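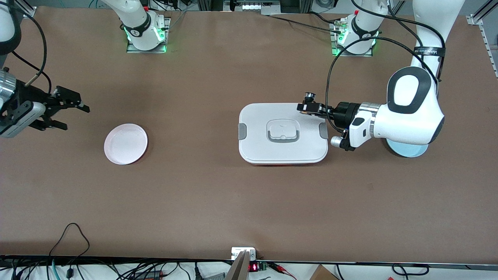 One of the slips from the July talk said the evening had been lovely but could I please say less about soup and more about what to do with half a cauliflower, and I have taken it to heart. So, good evening, hello again to the faces I know, and tonight the soup has been cut right back and the cauliflower gets a whole section to itself.

## Opening (go slowly, people will still be finding seats)

Thank Bastport library for the room and the heating. Say when the tea is.

I want to talk about leftovers the week after Christmas, when the fridge is so full that you have to move three things to reach the milk, and you start to feel a bit resentful of the stuffing. I grew up in a house where leftovers had a shelf of their own and a name, "the bits", and you were allowed anything from the bits without asking. I still think that's the best system I've come across. Everything I've learned since is really a more complicated version of my mother's shelf.

Ask: who has something in the fridge at this moment that they can't identify? Wait for the hands. Put my own up.

## The bits shelf

Pick one shelf, at eye level, and keep only cooked and opened food on it. Jars don't count. Raw meat stays at the very bottom of the fridge, always, covered.

Talk about lids here. I have owned every sort of box and I've lost the lid to most of them. The ones from Flukitz in the precinct were cheap and stacked beautifully, and then the corners went. I've had my Zedier dish for years and the lid still fits, although it's a peculiar shape and won't go in the door. A plate over a bowl does perfectly well for a night, so please don't anyone go home and buy a set.

Labels: masking tape and a pencil. Write what it is and the day it was cooked. (Tell the gravy and chocolate sauce story if they're laughing by now. If they aren't, leave it for the second half.)

## The safe part, which I do have to say

Keep this short but don't skip it, as I did last time and had to go back.

- Get cooked food cooled and into the fridge within 2 hours. Spread it out in something shallow and it cools much faster.
- Rice is the fussy one. Cool it within the hour, eat it the next day at the latest, and don't reheat it twice.
- Most other cooked dishes, two days in the fridge. After that, freeze or say goodbye, and freezing on day one is better than freezing on day two.
- Reheat until it is steaming all the way through. Stir it halfway if you use a microwave, and have a look in the middle.

Someone always asks about the turkey. Take it off the bone on the day, slice it, cover it with a little stock, and freeze whatever you won't eat by the day after tomorrow.

## Half a cauliflower

Here we are at last! Raw, it wants a loose bag and the drawer, cut side down. I used to wrap it tightly and wonder why it sweated.

Leaves first. Don't throw them out, they roast in a hot oven with oil and salt and go crisp at the edges, and I've been known to eat the lot standing up before anyone else has come in. The stalk can be peeled and grated into a slaw with whatever carrot is going soft.

For the rest, cheese sauce is what everybody does, and quite right too. My other one is to break it small, fry it hard with cumin seeds and a chopped onion, then tip in yesterday's potatoes and squash it all flat with the back of a spoon. Leave it alone for longer than feels comfortable, until it catches underneath. Egg on top. I make it in the deep winter nearly every week.

If it's cooked already, mash it with an egg and some breadcrumbs and fry spoonfuls. They fall apart if you fuss with them.

## TEA

30 minutes, and be strict, last time it ran on and the last section was gabbled. Recipe sheets are on the side table. I've printed 80 so there should be plenty for neighbours.

## After tea: the little notebook

I kept a notebook for a year of everything I threw away, with what it had cost me. I'm not going to read it out. The page that shamed me was bread. I now slice a loaf and freeze it the day it comes home, and toast it straight from frozen, and the bread page in the new notebook is very nearly blank.

Mention the Khumalo Road community fridge. They passed on 2,151 bags last year and would be glad of unopened tins and whole fruit and veg. They can't take home-cooked food, so no stuffing, I'm sorry.

If there's time, one soup. Only one. The parsnip.

## Questions

Likely ones: can you refreeze (yes, if it was raw and you've cooked it in between); is cheese with a bit of mould all right (hard cheese, cut well round it; soft cheese, bin); how long does an open jar of cranberry keep (read the jar, and believe it).

Put the slips out by the door with the pencils. Bring the masking tape home this time.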